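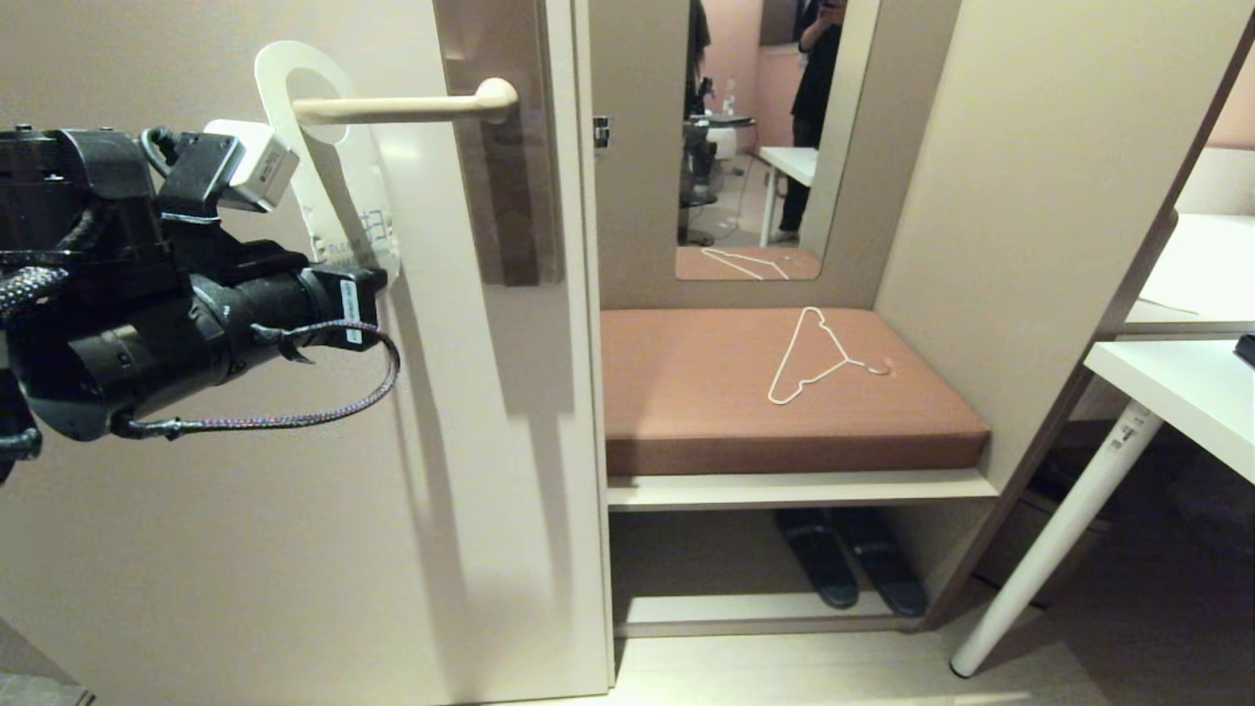 A remark passed on from the Gronow floor, unsigned, holds that door hangers should be retired altogether, as people stop reading them after the first week and knock regardless. The remark is entered here because it bears on the wording trial and should be answered before October.

Room signs, entry 47. Morning, 10:30.

The hanger was placed over the lever handle by its round cutout. The present card is the long white type from Gullix, order line 842. The printing on the lower portion is too faint to serve at corridor distance. Darker lettering has been requested, with the text moved up toward the cutout.

The Tridotgate stock is 80 mm wide and is held in reserve. It has not been tried on a lever of this shape. Colleagues who have a sample are asked to leave it in the tray with the entry number written on the back.

On the knocking: the log kept at Ernomholm does not separate knocks made with the card showing from knocks made without it. The sheet will be given a second column. Until that is done, no conclusion should be drawn in either direction, and the hangers remain in use.

Outstanding: bench niche, wire hanger to be returned to the closet rail. Mirror to be wiped. Reply to Gronow not yet drafted.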